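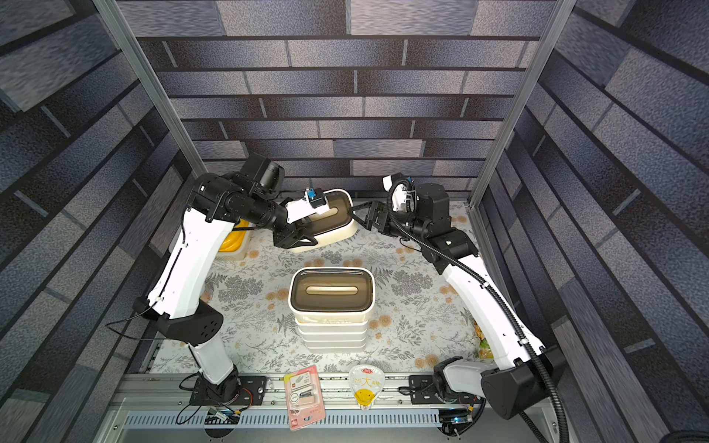
Séance 8 - Le contrôle par le mouvement : que reste-t-il de la promesse ?

Rappel de la séance précédente : nous avions distingué la manette comme objet (boutons, poids, prise en main) et la manette comme langage (conventions apprises, raccourcis). Le jeu sans manette prétend se passer des deux. J'ai des doutes, et je vous demande d'en avoir aussi.

1. L'argument du « naturel »

On lit partout que lancer une boule avec le bras serait plus intuitif qu'appuyer sur une touche. Reprenez Udden, le jeu de quilles vu en TD. Le joueur n'y lance rien : il apprend quel geste le capteur accepte, puis il le répète. Au bout de 15 minutes, la plupart des débutants ont réduit leur lancer à un petit coup de poignet. Qu'on m'explique où est passé le naturel.

2. La latence

Entre le geste et sa traduction à l'écran, il y a un délai. Les concepteurs le masquent par des animations généreuses ou par une correction automatique de la trajectoire. Dans Murín, cette correction est si forte que deux lancers très différents donnent le même résultat. Est-ce encore un jeu d'adresse ? À discuter.

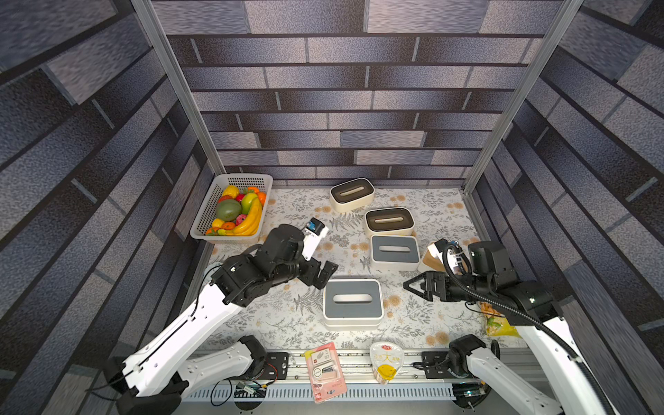 Le décor des jeux de fête foraine pose un autre problème, celui de la répétition des textures. Trandidcombe habille tous ses stands avec le même mur, et l'on finit par ne plus voir que le raccord. Un papier peint à motif de briques gris et lavande, posé sur trois côtés, suffit à évoquer un mur tant qu'on le regarde de face - sur les côtés, les rangs s'étirent en longues diagonales et c'est la perspective qui fait le travail. Les jeux à caméra fixe en profitent largement. Dès que la caméra suit le joueur, l'économie se voit.

3. Les succès

Trandidcombe affiche un total de 1136 points à débloquer. Le chiffre impressionne, mais regardez la liste : une bonne part s'obtient en lançant simplement chaque épreuve. Je ne suis pas convaincu que cela mesure quoi que ce soit.

À préparer pour lundi

Lire le dossier de presse de Proltville (2 pages) et relever chaque emploi du mot « immersion ». Pour chacun, proposer un terme plus précis, ou le supprimer si la phrase tient sans lui.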